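Traltovier

Traltovier is a planning method for buying robots that handle cloth, baskets and other soft or woven household goods. It is also the name of the worksheet at the heart of the method, written by Ha-rang Ham and Widad Sayegh for a linen service in Poston. Small laundries, guesthouses and repair shops use it to work out what a robot will cost them before they ask for a single quote.

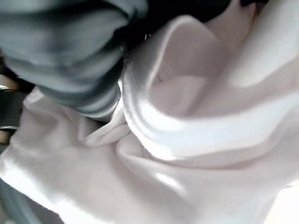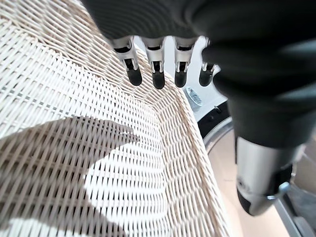

Category: Equipment planning – Textile and household handling

Background

Ham kept the books at the Poston linen service, and Sayegh ran its folding room. When the owners began to talk about a robot, the two of them found plenty of material on car plants and warehouses and almost nothing on bedsheets. Their first worksheet was a single page. It grew quickly as other businesses in Poston and nearby Pivville asked for copies and sent back notes of their own, many of them wonderfully detailed.

The name comes from the old Traltovier building, where the linen service had its folding room.

The worksheet

A Traltovier worksheet has 3 parts, always filled in the same order.

The first part is the handling list. Every item the robot will touch gets a line, with its size, its weight and how it behaves when it is picked up. Cloth is the fascinating case here. A sheet has no fixed shape, so a grip that works on one fold may slide off the next, and the list asks for the slipperiest fabric in the building as well as the most common one. Woven baskets get their own lines too, with notes on the rim, the depth and how tightly the strands are set.

The second part is the hand budget. Most buyers start with the arm, but Traltovier starts with whatever goes on the end of it. Two broad padded fingers can press and pinch fabric nicely. A hand with several jointed fingers can reach for a wider range of things, and it usually brings more parts to keep in stock. Fingertips, covers and sleeves are all entered as supplies that wear out, with a yearly amount beside each one.

The third part is the room. It covers floor space, power, lighting and the hours when people will be working close by. Lighting gets a surprisingly long section. Strong sun throws hard shadows across a basket weave and can wash out white cloth on a camera, so blinds and lamps belong in the budget from day one.

Costs

The worksheet keeps the purchase price on its own line and gives far more space to everything that follows. In the sample plan that comes with it, a guesthouse sets aside $3401 for the first year of supplies and service, and $2122 for the second. The drop reflects setup visits and spare fingertips bought early. Training time for staff is entered in hours, then turned into money at the normal wage.

Renting is treated as a full option. Sayegh in particular liked a short rental before any purchase, with the business's own sheets and baskets as the test load, and later versions include a log for it – one line per attempt, good or bad.

The Nørgaard version

Nørgaard, a repair shop in Pivville, rewrote the handling list for mending work. Its version adds zippers, buttons and loose threads, and drops most of the floor space section. Many users now combine the two, taking the Nørgaard list and the original hand budget.

Reception

Users praise the method for its plain language and for the lively notes in the margins. The usual complaint is that the handling list takes too long, especially in a business with a lot of odd items. Ham's answer was a shorter list for a first pass, issued in March and still included with the full worksheet.

See also: Equipment rental; Linen service; Robot hand; Spare parts planning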